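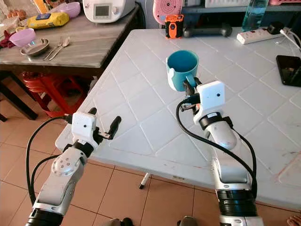 Folie 1: Zweiarmiger Aufbau, rechter Greifer am Henkel eines hellblauen Bechers, linker Greifer geöffnet

Sprechernotizen
Greifen am Henkel: Wie viel Kontext braucht eine gelernte Greifstrategie?
Vortrag im Projekt Trallell, Teilvorhaben Manipulation
Vortragende: Lakshmi Pillai
Stand der Notizen: 27. Dezember 2021

Zu Folie 1 (Einstieg, zwei Minuten)
Begrüßung, Dank an die Einladenden in Prudton. Mitwirkende nennen: Higinio Robles (Regelung), Ngan-ling Sin (Datenaufnahme), Tin-yau Chuang (Auswertung).
Das Bild während der Begrüßung stehen lassen. Auf den Becher hinweisen: Der Henkel zeigt zum Arm, die Finger sind um ihn geschlossen, der Becher wird aufrecht knapp über der Tischplatte gehalten. Danach auf die beiden Handgelenkmodule zeigen, jeweils mit kleiner dunkler Linse. Von diesen Ansichten handelt der Vortrag.

Zu Folie 2 (Fragestellung)
Untersucht wird, ob eine durch Nachahmung gelernte Strategie den Henkel zuverlässiger findet, wenn ihr neben der Kopfansicht auch die Ansichten beider Handgelenke vorliegen. In der Literatur wird dies meist vorausgesetzt und selten getrennt geprüft. Bitte hier langsam sprechen, die Unterscheidung zwischen Kopf- und Handgelenkansicht wird später mehrfach benötigt.

Zu Folie 3 (Datengrundlage)
Insgesamt 683 Demonstrationen, aufgenommen im Juni in möblierten Räumen am Standort Drorkanley. Die Umgebung wurde bewusst nicht bereinigt. Auf der Einstiegsfolie liegen am hinteren Tischrand unter anderem eine Steckdosenleiste, eine Wasserflasche und ein Smartphone; auf dem grauen Tisch dahinter steht Geschirr. Solche Gegenstände blieben bei der Aufnahme im Blickfeld und wurden auch im Training nicht maskiert.
Vier Bedienpersonen, alle mit derselben Einweisung. Die Reihenfolge der Aufgaben wurde je Person neu ausgelost.

Zu Folie 4 (Methode)
Drei Varianten mit identischer Netzstruktur: nur Kopfansicht, nur Handgelenkansichten, alle Ansichten gemeinsam. Fehlende Ansichten werden durch ein konstantes Eingangsbild ersetzt, die Zahl der Parameter bleibt damit gleich. Die Regelungssoftware Fortin wurde zwischen den Varianten nicht verändert.
Als erfolgreich gilt ein Griff, wenn der Becher am Henkel angehoben und ohne Berührung des zweiten Arms wieder abgesetzt wird. Griffe am Becherrand zählen als Fehlversuch – auch dann, wenn der Becher dabei sicher gehalten wurde.

Zu Folie 5 (Ergebnis)
Je Variante 51 Versuche. Die gemeinsame Variante liegt vorn, der Abstand zur reinen Handgelenkvariante ist jedoch klein. Deutlich schwächer schneidet die reine Kopfansicht ab, vor allem bei abgewandtem Henkel. Die Fehlerbalken ausdrücklich erläutern und keine Rangfolge zwischen den beiden besseren Varianten behaupten.

Zu Folie 6 (Einschränkungen)
Der linke Arm hatte in dieser Aufgabe keine greifende Funktion. Aussagen über beidhändiges Arbeiten lassen sich daraus nicht ableiten. Ferner wurden ausschließlich Becher mit einem Henkel verwendet. Eine Erweiterung auf Töpfe und Kannen bereitet Pui-shan Chiang vor.

Für die Diskussion
Bei Fragen zur Latenz an Herrn Robles verweisen. Bei Fragen zur Freigabe der Daten: Die Prüfung ist noch nicht abgeschlossen, einen Termin bitte nicht nennen. Reservefolie 8 enthält die Aufschlüsselung nach Henkelrichtung.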